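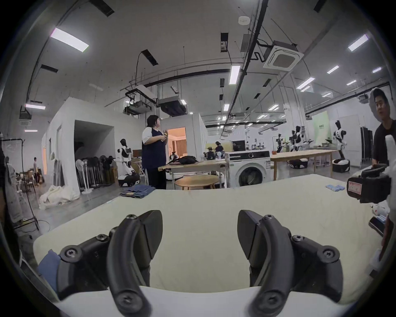 Folded jeans, with the washing machine behind.

How to fold jeans so they stay folded

Written by Yanti Nugroho, 27 October 2021

I fold jeans on a big flat surface, never on my knees. A bed is fine, and a table with a cloth on it is also fine. Only pull the cloth straight before you begin.

Close the button and the zip. Lay the jeans on their front and push the pockets flat with your hand. Now put one leg over the other, so the back pockets are outside. The pointed part at the seat will stick out; fold it in, and you have a straight line.

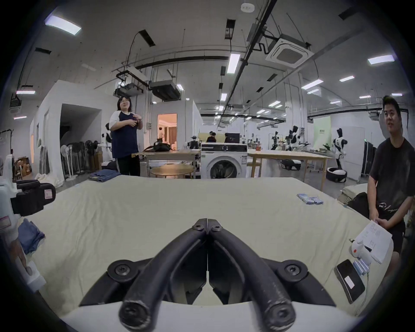
Next, bring the bottom of the legs up to the waist, but stop four or five centimetres before it. Fold once more, or two times if your shelf is narrow. Press with the palm and let the air go out.

Put heavy pairs at the bottom of the stack. Jeans which come from the machine must be fully dry first, also inside the waistband.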